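Handout 7: Emulsions, or why your mayonnaise splits

Gotura Evening Kitchen, sauces course

Right, last time we did roux and I promised you something with less stirring. I lied a bit, sorry! Mayonnaise has plenty of stirring in it, but it's over in a few minutes and you get to eat it on chips, so I think you'll forgive me.

Oil and water don't want to mix. You can shake them up in a jar and they'll look friendly for a moment, then the oil floats back to the top and sulks. An emulsion is what you get when you break one of them into tiny droplets and persuade those droplets to stay put in the other. In mayonnaise it's oil droplets sitting in a little bit of water (from the yolk, the vinegar and the lemon), and the thing doing the persuading is lecithin, which lives in egg yolk. One end of it likes fat and the other end likes water, so it sits on the surface of each droplet and stops it joining up with its neighbours.

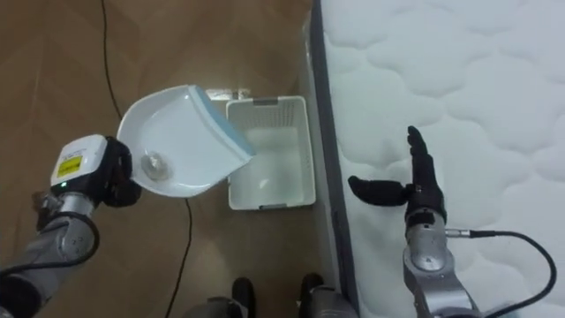

Mustard helps too. I use a teaspoon of it even when I don't especially want the taste, and I'd go for smooth over grainy while you're learning.

What you need for one jar

1 large egg yolk, at room temperature
1 tsp smooth mustard
2 tsp white wine vinegar
A good pinch of salt
200 ml sunflower or other mild oil
Lemon juice to finish

Please don't use all olive oil. I know, I know, it sounds nicer! But a strong one can turn bitter when you whisk it hard, and 200 ml of bitter is a lot of bitter. If you love the flavour, swap in two tablespoons right at the end and stir them through by hand.

How we'll do it

Whisk the yolk, mustard, vinegar and salt until they look smooth and a shade paler. Now add the oil a drop at a time, and I do mean drops, off the end of a teaspoon if you have to. Whisk each lot in before you add the next. Once it starts to thicken and the whisk leaves tracks you can go up to a thin trickle, and by the last third you can be quite bold. Taste, add lemon, taste again.

It's odd that adding more oil makes it thicker, isn't it? The droplets get so crowded that they can't slide past each other. Go too far, though, and there isn't enough water left to hold them apart, and the whole lot splits. A teaspoon of warm water whisked in early will loosen a mayonnaise that's getting stiff and greasy looking.

If it splits anyway

Don't bin it. Put a fresh yolk in a clean bowl and whisk the split mixture into it, drop by drop, exactly as if it were the oil. I've rescued plenty this way (including one in front of a full class, very pink in the face). 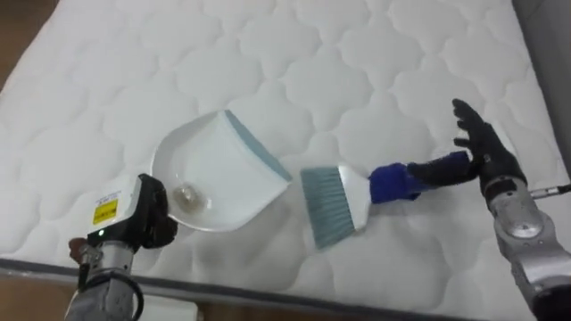 Fig. 2. White dustpan on a quilted mattress.

A word on safety: this is raw egg, so keep it in the fridge, use it within two days, and check with your guests before you serve it to them.

For next time

Make one batch at home and one vinaigrette, three parts oil to one part vinegar, with and without mustard. Leave both vinaigrettes on the side and jot down how long each takes to separate. Bring your notes and a clean jar, as we're moving on to hollandaise and there's always some left over.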